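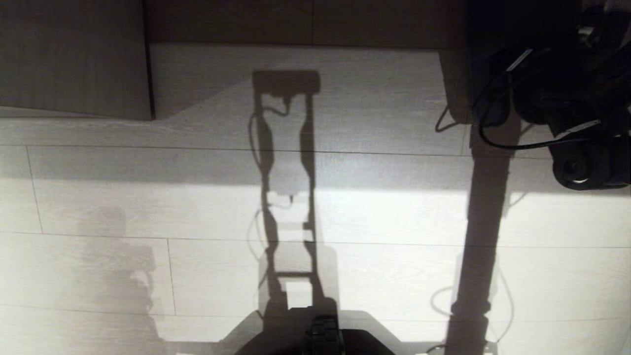

Robot base and shadows on the floor, strong light.

Vultlow releases Fisurico 4, perception and planning software for mobile robots in furnished rooms

GROSTENDALE, November 27, 2025 - Vultlow today released Fisurico 4, the new version of its perception and planning software for wheeled robots that work indoors. Available now to all current license holders. New customers can order from today, shipping is by download only.

The short version: better handling of light and shadow, a rewritten arm planner, a log viewer people have been asking for since February. Details below.

Shadows

Floors are hard. A low sun through a window puts dark bars across the planks, and older versions of the software would now and then mark those bars as things to drive around. The robot stopped, or took the long way. Its own shadow was the worst case, as it moves along with the robot and never goes away.

Fisurico 4 builds a model of the robot from the same file the planner already uses, works out where the light is coming from, and predicts the shadow the mast, arm and cables should throw. Whatever matches the prediction is taken out of the obstacle map. Whatever doesn't match stays in. Loose cables are the tricky part - they swing, and the model treats them as a soft region with a margin the user can set.

In the Vultlow test set of 951 recorded drives, version 3 made 584 false stops. Version 4 made 300 on the same recordings, same settings. Still too many in our view, mostly on glossy tile with overhead lamps, and work on that is under way. The full table is in the release notes, including the drives where version 4 did worse.

Arm planning

The arm planner has been rewritten from the ground up. It now plans base and arm together, so a reach onto a desk no longer begins with the base parked in a spot the elbow can't work from. Users will see fewer of the small shuffles back and forth before a pick.

Clear plastic and white ceramic on a pale surface get their own detection pass. Depth readings on clear bottles tend to come back full of holes, and the old software filled the holes with the wall behind. The new pass looks for the base of the object where it meets the tabletop and builds up from there. Handles on mugs are reported with a direction, which the grasp step can use or ignore.

Soft things - towels, pillows, jackets - are kept in a seperate class. The planner can be told to brush past them, keep clear, or ask first. Default is keep clear.

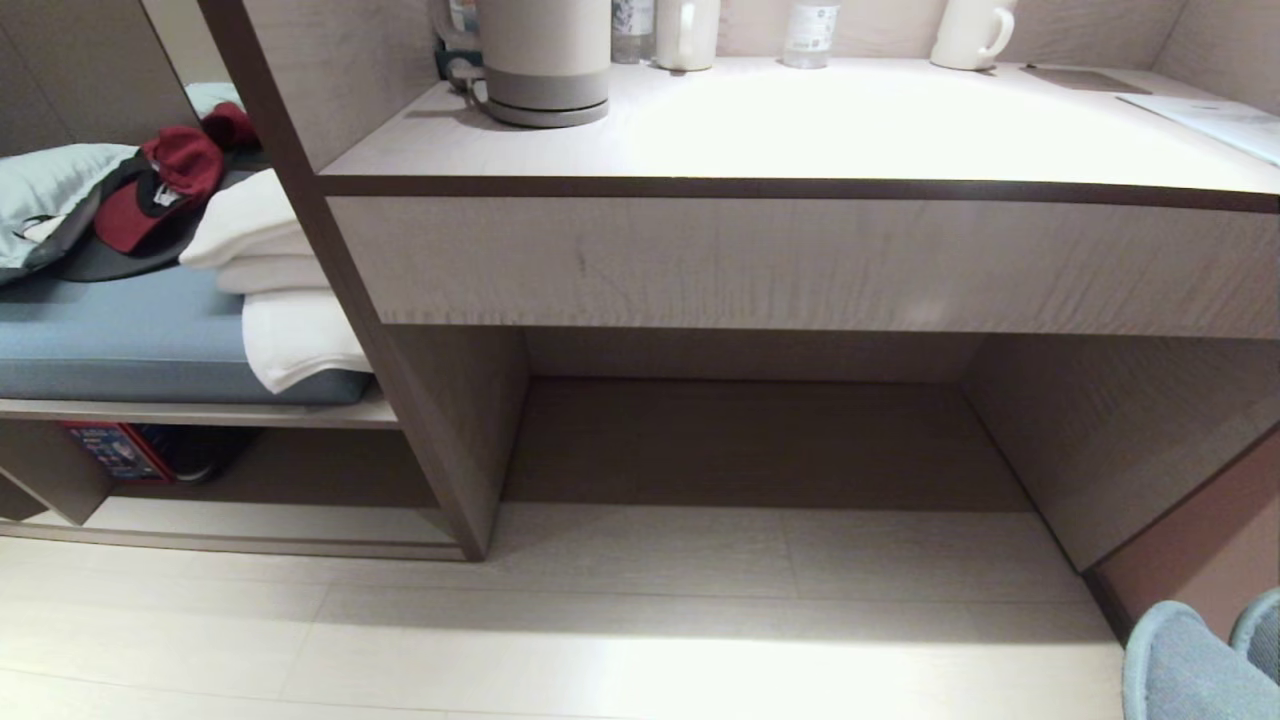
Desk, bench and floor under test with the room planner.

Duangjai Siriwan had the beta for most of the fall and told us the joint planning was worth the upgrade alone, but that the settings for soft objects were buried too deep and she wanted them per room, with a way to copy one room's settings to the next. Per-room settings made it into this release. The copy function didn't, and is planned for the first update.

Log viewer

Every stop, replan and refused grasp is now written to one log with the camera view and map from that instant. Open it in a browser, scrub to the event, see which rule fired. Logs can be stripped of camera images before they leave the building. Off by default, so please check your settings before sending anything to support.

The viewer also replays old version 3 logs, though without the shadow layer. Very long logs load slowly the first time.

Upgrading

Maps from version 3 carry over. Tuned obstacle thresholds do not, and should be set again from the new defaults - the old numbers will make the robot too timid. Custom grasp plugins need a rebuild against the new headers. A porting guide is included in the download, with the changed function names listed in the back.

Sites running the Vanhove motion controller need its latest firmware installed before the upgrade. The installer checks for this and quits if it finds an older one. No changes are made to the robot in that case.

Version 3 will get security fixes for one more year. No new features.

Price and availability

License price is unchanged. Holders of a current support plan upgrade free of charge through the normal account page. Schools and universities can apply for the teaching license, same software, no support line.

About Vultlow

Vultlow writes perception, planning and debugging tools for indoor mobile robots. The company is based in Grostendale and sells direct and through integrators. Fisurico is it's main product.

Press contact: Vultlow press desk, Grostendale. Review licenses and the release notes on request.

© 2025 Vultlow. All rights reserved. | Contact | Press | Privacy | Back to top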